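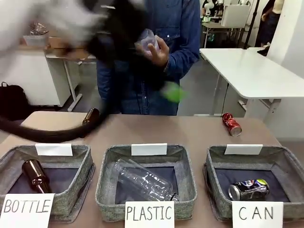
Glass and plastic bins in a shared house, who should pay the extra collection?

Asked by Veerle Martens

Hello everybody. I live since May in a shared house in Molmont with three other tenants. Until now we put all the recycling in one big bag, but the collection company (Hovevar) has sent us a letter that glass must be apart from plastic, and that mixed bags stay on the pavement. Two of our bags already stayed there, and the landlord wants us to pay the special collection of 16 euros. My contract says only that "waste is included in the charges". Is this our cost or his?

Segundo Palomino

Look first at the date of the letter and to whom it was addressed. If it went to the landlord and he did not pass it to you, I would not pay for the bags of before. When you received it yourselves, then it is more difficult, and in my opinion a mistake in sorting is for the tenants. "Included in the charges" normally means the ordinary collection. Write to him politely, ask for a copy of the invoice, and keep his reply. In my old building we were 300 flats and this question came every winter.

Cúc Quan

Just pay it, it is four euros each. A quarrel with a landlord costs more.

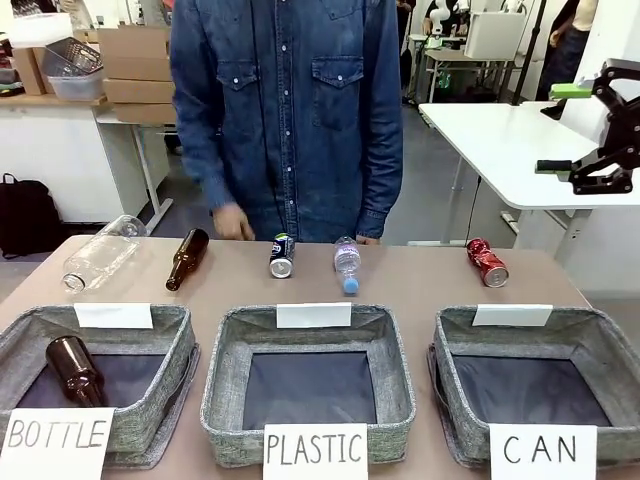
Must we take the caps off the bottles before we put them in the plastic bag?

It depends on your collector, so read the back side of the letter. With Hovevar in my street the caps stay on, and the bottle should be emptied and pressed flat. For glass they ask the contrary: metal lids go apart. A quick rinse with cold water is enough.

Walter Nina

I agree with Segundo about the invoice. I want to add that you can ask Hovevar for a second container. Ours holds less than the big one but it has a lid that closes well, and it came after two weeks. The request must be signed by the owner of the house, so perhaps you can speak of both things in the same letter. Please tell us afterwards what he answered, my cousin has the same problem with her contract.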